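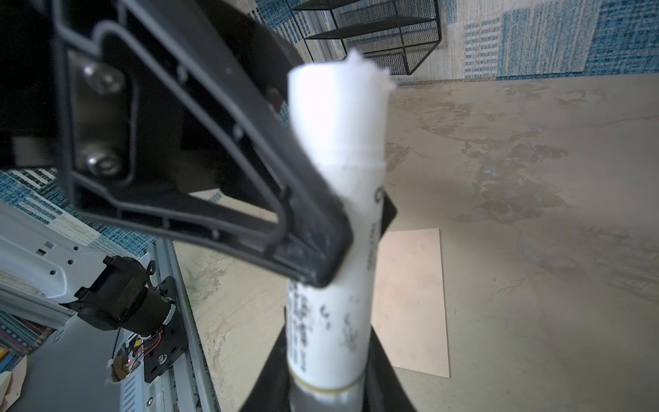

Fig. 1. White tube, upright, printed side showing. Wire-mesh shelf and patterned wall behind.

Small Bathroom Storage: Project Report
Home Interiors, unit 2
Handed in 10/24/19

1. What we were asked to do
Pick one small room or corner in a real home and sort out the storage without buying furniture. We took the bathroom corner in the Velach Street apartment. Budget was 25 dollars. Time allowed, 4 weeks, of which we used maybe three properly.

2. Starting point
Tubes, bottles and packets all over the sink edge. Two kinds of hand cream open at once. Cotton in a plastic bag that ripped every time somebody pulled from it. Nothing had a set place so things got bought twice.

The wallpaper had to stay (rental). It's blue and cream, woven-looking blocks with teal in them, pretty busy. Anything bright in front of it looks like clutter even when its tidy. That decided a lot of the later choices.

3. Shelf
Black wire mesh, boxy open shape, against the papered wall. We looked at a closed cabinet from Kurek first, too deep for the corner and over budget anyway. Open mesh means you see what you have. It also means dust, and small stuff tips over. Black was the right call with the blue, white would of got lost.

4. Tubes
Most of the work went here. Tubes are a bad shape for a shelf. Lying down they roll, and the label ends up underneath. Standing up they fall unless something holds them.

The one in Fig. 1 was our test item: white, printing running up the side, thin gold-colored band near one end. Fluffy white stuff at the top, tissue or cotton. Printing runs the long way so you have to tilt your head to read any label like that, and on this one it's smudged as well. We put our own labels on the shelf edge instead, Stellow paper tags, one per group.

Tried:
- a drinking glass. Fine for 2 tubes, then they jam
- a cut-down Daltum cereal carton. Went soft after a week by the sink
- a straight-sided jar. Kept this one

5. Results
Sink edge clear on most mornings. Nothing bought twice in the last two weeks but thats a short time to judge. The jar gets moved when people are in a hurry and doesn't always go back. Cotton still not solved, it sheds on everything, needs something with a lid.

6. Still to do
Lidded box for the cotton before the November review. Redo the tags in darker pen, steam faded them. Measure the shelf again, the depth in our first sketch is wrong and we didn't have time to fix the drawing.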